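Cloltham Table and Craft List
Posted 1/22/26 by Halima Mwakalinga

Dear Hayley and all,

Thank you for the answer. I put your message here again, so that the others can follow.

> Hayley Ellwood wrote:
> We have a long walnut-colored table at the Ardale room and I am
> thinking of keeping it for the small parts work. My worry is the
> dark top. Does it make your eyes tired? And do you put a cloth on
> it, or do you work on the bare wood?

I work on the bare wood. My table has also a dark walnut-brown finish, and I chose it for one reason: most of the pieces I handle are white. On my old pale table I was always searching for them with my fingers. On the dark one I see a white piece at once, even in the evening.

About the eyes, I had some trouble in the first weeks, but the lamp was the guilty one. I moved it to the left side and made it lower. The walls near the table are white, so they give back enough light.

A cloth I tried for 20 days and then stopped. The small parts catch in it, and when you pull the cloth, everything moves. If you are afraid of scratches, hold the piece a little above the wood while you turn it, and put it down only when you are finished.
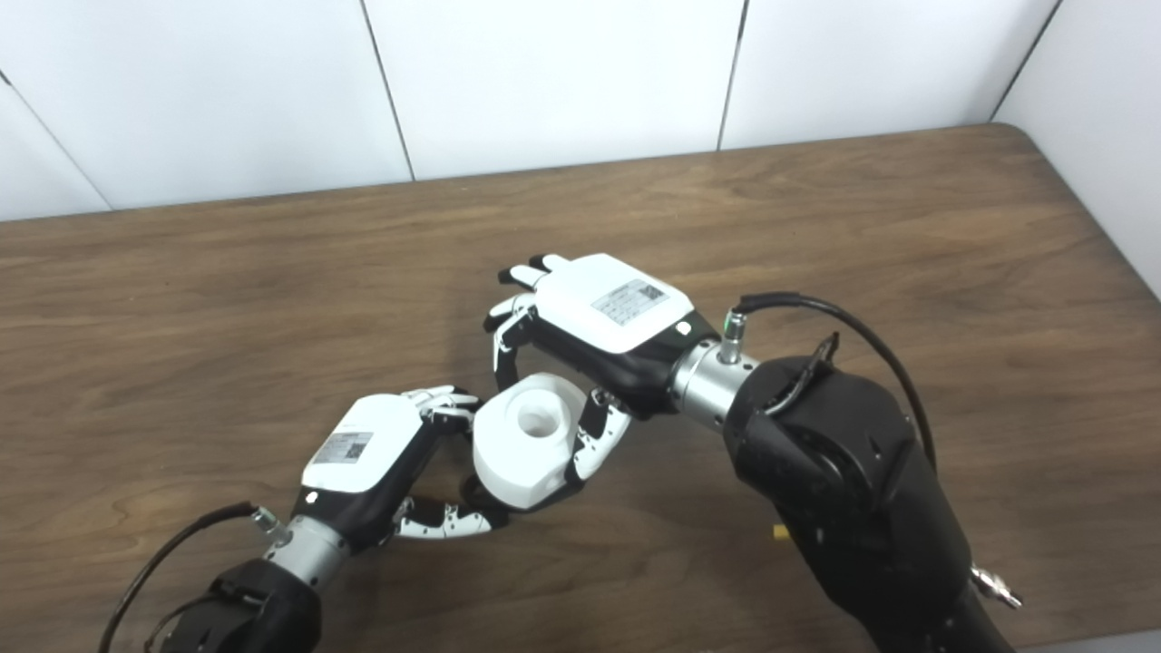
For the pieces with a round hole in the upper face, I like to tilt them a bit toward me, with both hands on the piece. Then I can look into the hole and find dust. A soft brush is enough for cleaning. Please do not blow, the dust goes to your eyes.

One more thing about the corners. I would take a table with rounded corners if you can choose. Mine stands close to the wall, and I pass it many times in a day.

I still have the wax from Naridia, which I use in May and not more often. If you want to try it before you buy, write to me and I will bring a little.

With kind regards,
Halima

Comments

Hayley Ellwood: Thank you, I will leave the cloth off and move the lamp first.

tablelegs21: Same here with the lamp. Mine was too high.

Contact the list | © Cloltham Table and Craft List | Back to top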